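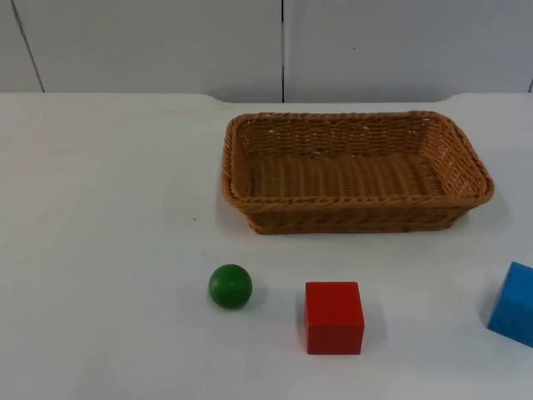

A woven basket, a green ball, a red cube and a blue cube on a white table at the Brastness sorting room.

The Brastness sorting room is a workplace in Brastness operated by Dremier, a company that cleans, sorts and repacks wooden toys and counting sets for schools and nurseries. It is known locally for the gradual automation of its sorting benches, which began with a trial at a single table and later changed the duties, hours and training of most of the people employed there.

Background

Dremier opened the room to handle sets returned by the school lending service in Pirdale. Schools borrow boxes of blocks, balls and shapes for a term and send them back mixed. Each set has to be taken apart, checked for damage, cleaned and put together again before it can be lent out.

Until the trial, all of this was done by hand. Sorters worked standing at long benches, picking pieces from a tray and placing them in baskets by set. The room handled 4000 pieces on a normal day and considerably more in August, when the summer returns arrived. Temporary workers were taken on for that month and usually left before the new term started.

The work was regarded as light but repetitive. Complaints recorded by the company in those years mostly concerned sore wrists and shoulders, the noise of pieces being tipped into trays, and the difficulty of keeping up during the August peak.

Introduction of robots

The first robot bench was installed at the end of the room closest to the loading door. It was built by Lindsay, a small engineering firm that had previously made packing equipment. The bench uses a robot arm to pick up pieces one at a time and place them in a basket. Teaching the arm to do this reliably took longer than either company had planned, and the bench did no regular work during its first August.

Training is carried out with small groups of simple objects on a plain table. Balls and cubes in solid colors are used first, as they are easy to tell apart. Operators set the pieces down in a different arrangement for each attempt, sometimes close together and sometimes well apart, and may turn a cube so that it does not sit square to the table. More difficult shapes, such as rings and thin tiles, are brought in later. A ball is considered harder to pick up than a cube of similar size, because it can roll away when touched off center.

Dremier now runs 4 robot benches. Together they sort some 900 pieces an hour when all are working. The rest of the room is still worked by hand.

Division of work

The robot benches take the common pieces, which make up most of each return. People handle the remainder: pieces that are cracked or chewed, pieces with missing paint, fabric items, and anything that does not belong to a set. Staff also check finished baskets before they go to packing.

Inspection was not treated as a separate job before the benches arrived. Sorters were expected to notice damage while they worked, and the standard varied from person to person. It is now a task of its own, with a written guide and a seat at a lit table. Schools had complained of splinters in the past, and the guide was drawn up with these complaints in mind.

Another new job is that of bench operator. Operators lay out pieces for training, watch the arm, clear dropped pieces and decide when a bench should be stopped. They also keep a log of failed picks. Lindsay uses the log to adjust the benches during its visits to the room.

Effects on staff

No permanent employee was dismissed when the benches were brought in, but the number of temporary workers hired for August fell sharply. This was the most disputed part of the change. Several temporary workers had come back every summer and counted on the money, and some of them were family members of permanent staff. Dremier offered a few of them part-time inspection work, though the shifts did not suit everyone.

Among permanent staff the results were mixed. Reports of wrist and shoulder pain went down, and most sorters said they preferred inspection to the old tray work. Others found the new routine lonelier. At the long benches people had stood side by side and talked through the shift, while inspection tables seat one person each and operators have to keep their attention on the arm. In response, the company moved two of the tables together and brought in a shared morning break for the whole room – until then, breaks had been taken in turn.

Pay was also an issue. Operators were at first paid the same as sorters, although they were answerable for the equipment and had to complete a training course. A higher operator rate was agreed after talks led on the staff side by Kirsty Niven, a former sorter who had become one of the first operators. The same agreement gave every permanent employee the right to take the course during paid hours. It also ended the use of failed-pick logs in personal reviews. Staff had objected that the log measured the bench and said little about the person standing next to it.

Older employees were less likely to apply for operator posts in the beginning. The first version of the course relied on a long printed manual and a written test. It was later replaced by practice at a working bench alongside an experienced operator, and applications rose.

Limits and criticism

The benches work best with pieces that are clearly separated. Piled or tangled pieces still have to be spread out by a person, and critics have argued that this leaves staff with some of the dullest work in the room. Dremier tested a shaking tray to spread the pieces automatically, but it was noisy and scratched painted surfaces, and the tray was removed.

The company has also been criticized for its early statements about speed. A notice to schools promised that all sets would be returned 100 percent complete within a week, a target the room did not meet in its first year with the benches. The notice was withdrawn and replaced with one that gives no fixed time.

Recent developments

On March 3, 2025, Dremier and Lindsay signed a new service agreement covering the existing benches. It includes a change to the height of the tabletops, which operators had asked for, and gives staff a say in the choice of objects used for training. A proposal to open a second sorting room in Pirdale is under discussion. It would be staffed partly by operators trained at Brastness.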